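Lustcombe, the Ground Floor: A Small Gallery

Welcome to the gallery page of Lustcombe. Many people write to us before they come for the first time, and they ask how the place looks and where they can sit. So Kanokwan Duangkaew and I decided to put our pictures together on one page, with a line or two for each part of the floor. You will find one picture for the moment. The other parts have only words, and we will add their pictures in December, when the shelves are painted.

The building has 196 square meters on the ground floor. Before us it was a store for fabric, and the people from Cakance kept their rolls here until they moved to a bigger place across the canal. We kept the high ceiling as it was. It took 80 liters of white paint, and I still find small drops of it in strange places.

1. The main room

The ceiling with its white beams, and the long tube lights on it. We talked for many weeks about changing the tubes for something softer. Kanokwan wanted paper lamps, I wanted nothing new, and in the end the tubes stayed.

At the left is the counter, with people standing at it, and over it the black staircase that goes up to the mezzanine. The small round table with thin metal legs is a good place to leave your cup. There is a white one on it now.
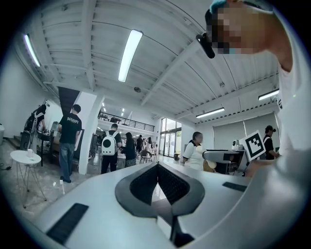
2. The coffee corner

The beans come from Boonyarit, a small roaster, and we order a new box every Wednesday. Please write your name on the paper list if you take more than one cup. A coffee costs 300 in the price list from last year, but this is the old list, and the new one hangs next to the sugar.

If you finish the milk, please tell one of us. We don't always look inside the fridge in the afternoon.

3. The mezzanine

You go up by the black staircase. Upstairs it is quieter and in summer also warmer, so take a bottle of water with you. There are five desks, and they cannot be booked. The desk near the railing is the favorite of many people – you can hear the talk from downstairs, but not the words.

Please don't put bags on the steps. The staircase is narrow for two persons who meet in the middle.

4. The blinds

I give them their own number, as we receive so many questions about them. They are from Soneck and they open with the cord, slowly. In the morning we keep them down on the side of the street until ten o'clock. After this time you can open them as you like, but ask the person who sits next to you.

5. The notice board

It hangs near the entrance. You can put there a paper about a room to rent, a language exchange, a lost umbrella. We take old papers down at the end of each month. Kanokwan has a green folder where she keeps the nice ones, and if you ask her she will show it to you.

Text by Chutima Thammasiri. If you have your own pictures of the ground floor and want to share them here, bring them to the counter or send them to us with your name.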